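Broken into, again

2024-06-17

Quick one as I've got to be back at Istisgate for 6. The lock-up on Pever Lane got done over at some point last night. Padlock cut clean through, door left hanging open, my bike gone and the strimmer too. Also a box of old curtains, which, good luck to them.

Rang the police, got a crime number after 300 years on hold. Very polite woman. No one coming out. She said three other units on the same row had been hit since May and did I have any CCTV. I don't. The landlord was meant to put some up, we all got a letter.
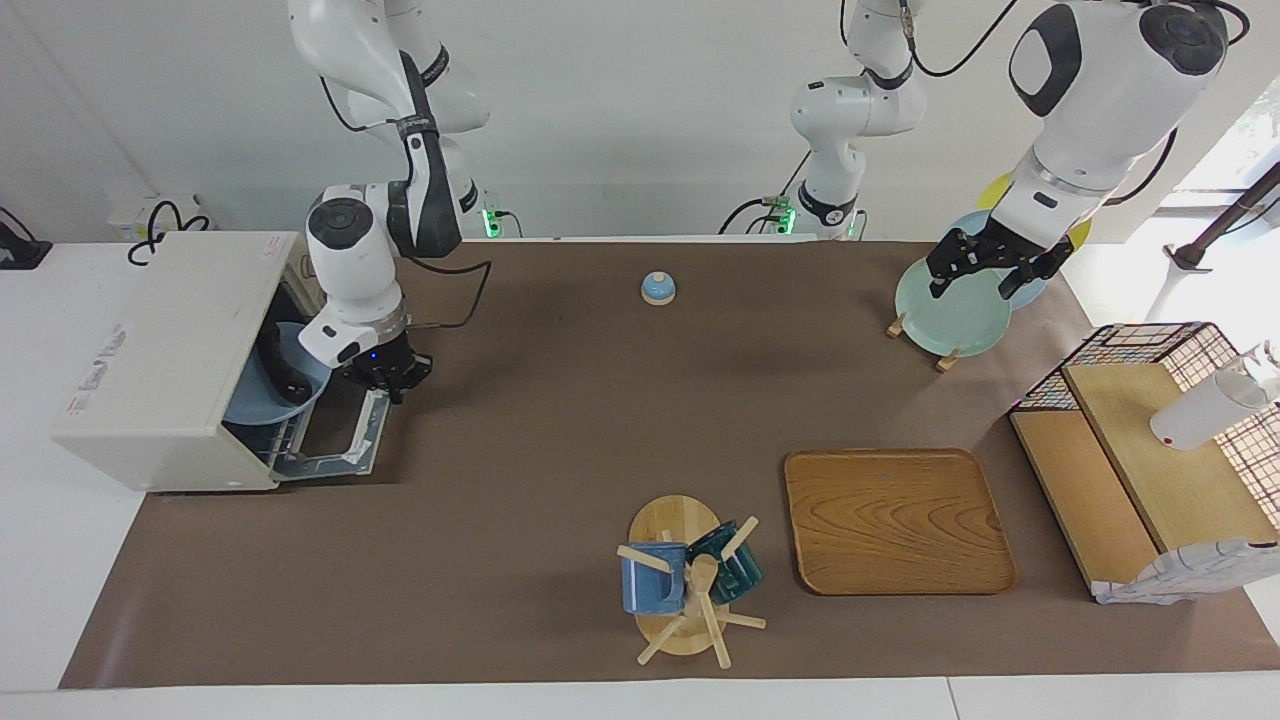
Plates and the little dishwasher, door down.

Insurance next. Excess is £470, bike was worth maybe a bit more than that on a good day, so probaly not even worth claiming. Will ring Ojeda Cover tomorow anyway and see.

If you're local and someone offers you a dark green Brulska with a bent rear mudguard and a bell that doesn't ring, please shout. Frame number is with the police. Don't go confronting anyone, just message me.

New padlock bought. Bigger one. Comments are open if you're on the same row and lost stuff, would be good to send the landlord one letter between us.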